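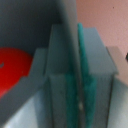
What is in the table setting set?

One placemat, one small round plate, a knife and a fork with orange handles, and the play food. The two grey pots belong to the stove set and are listed on their own page.

How should the table be laid?

We follow the simple way that most families know. The placemat goes down first, then the plate in the middle, then the fork on one side of the plate and the knife on the other. The mat may lie a little crooked. Children of three or four years will turn it anyway, and the plate does not slide much on the woven surface.

Must the food be on the plate from the start?

No. At our play mornings in Itville we leave the food beside the plate or next to the mat, so the child can choose what to serve. The sausage is nearly always the favourite, and the small yellow box is often used as butter, but we have also heard it called cheese and soap. 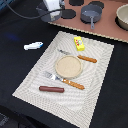
If you play with two children, it helps to let one lay the table and the other bring the food, and after this they change places.

Can I put the placemat in the washing machine?

Please do not. Wipe it with a damp cloth and leave it flat to dry. If it has been rolled in the box for a long time, put it under some heavy books overnight -- the corners will come down again.

Which colour of tablecloth is best?

Any plain dark one. The cream mat is then easy to see, and also the food which has gone over the side. We tried a flowered cloth at the Stomotbridge library and the small pieces were always lost in the pattern.

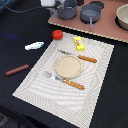
A cloth with a fringe is also not so good, because the fork likes to catch in it.

Can I buy only the tomato or only the sausage?

Yes, single pieces of food can be ordered from Seyoum by post. We keep over 200 pieces in stock, but the colour can be a little different from your old one. Orders below 20 dollars have a postage fee.

May we borrow the set?

Members of the Junholm toy library may keep it for 20 days. Please check the pieces against the card in the lid before you bring it back.

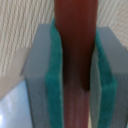 Page 35

Is the set safe for a baby?

It is meant for children from three years. The smaller food should be kept away from babies, also when an older brother or sister is playing at the same table.

A piece is scratched. Do I have to pay?

Small marks from normal play are no problem. For a broken or missing piece we ask only what the new one costs us -- please tell us at the desk and do not glue it yourself.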